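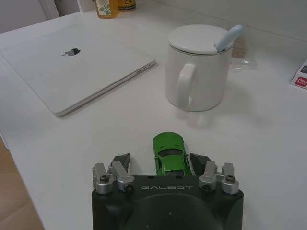
Wrist view, toy car between the finger pads, fault 1402 on the panel a moment later

Pause button in the Tirkari panel doesn't pause. Is this really "network delay"?

posted by deskside_dan

We run a tabletop pick task with a small green toy car. The approach is fine most of the time. The trouble is the Pause button in the Tirkari control panel. I press it, the panel turns gray and says PAUSED, and the arm keeps going for up to 2 seconds. Then it stops and I get fault 1402, "segment not confirmed."

Sistov sold us the setup and their support says it's network delay. I don't buy it. The panel and the controller are on the same wired switch, and everything else I send gets there right away. They also told me the fault is harmless because the arm does stop in the end. There's a laptop and a mug on the same desk as the car, and on Wednesday my coworker's hand was a lot closer than I'd like, so "in the end" doesn't do much for me.

What I've tried so far:

Swapped the cable and the switch. No change.

Turned the speed down to 27 percent. The arm moves less after I press Pause, but it goes on moving for longer, which makes me doubt the delay story even more.

Ran the same reach with both hands over the desk and the car in the middle, to see if one arm was the culprit. Both carry on after Pause.

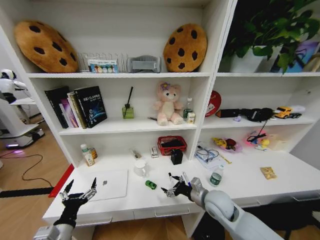
Reinstalled the panel software, as Sistov asked. Lost my saved positions, gained nothing.

The log has 272 lines with 1402 in them and support hasn't asked to see a single one. Has anyone had this and found the real cause? Please don't tell me to update the firmware, it's current.

skarkitz_floor

It isn't the network, and you already proved it. If a message were late, slowing the arm down wouldn't change how long you wait. What you have is a pause that gets read at the end of a motion segment. The panel takes your click, changes its own label, and the controller finishes whatever piece of the path it is on. Slow arm, long segment, long wait. 1402 would then be the panel complaining that it never heard back in time.

We saw the same thing on our line at Skarkitz. In our version there was a setting called "pause at segment end" under Motion, and it was on from the start. Look for it in yours. If you find it, turn it off and test with the desk cleared and people well back. Time it from the click to the last movement, at more than one speed. Don't go by the label on the screen.

Even if that fixes it, please don't treat the panel as your safety stop. A button in a program on a computer can freeze along with the program. You want a wired emergency stop within reach of whoever is standing there, and you want to test it on its own, with the panel closed. You don't mention having one. Until you do, nobody should have a hand in there while the arms are powered to move.

pelican_bay

Had this, rebooted the controller, went away. Try a different computer too.

deskside_dan

Rebooting does nothing here, I do it every morning.

The setting exists. It's called "complete segment" in my version and it was on. With it off, the arm stops when I click, at both speeds I tried, and no 1402 so far. I'm not calling it fixed after one afternoon. We do have a wired stop, but it was mounted on the wall by the door, where you can't get to it from the desk. Moving it this week, and no hands near the desk until it's moved and tested. I've sent Sistov the log and asked them to explain the delay theory again in writing.

Also ran it over the busier part of the desk, arms raised in front of the shelves, no car this time. Same result with the setting off.
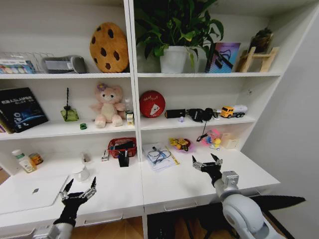 altintas_line: One afternoon is thin, I agree. Check whether the setting comes back on after a power cycle. Ours did, and we only noticed when 1402 showed up again. I'd also ask Sistov what the panel does if the connection drops halfway through a reach, and then pull the cable yourself with the area clear and the wired stop in your hand. I wouldn't take their word for that one either.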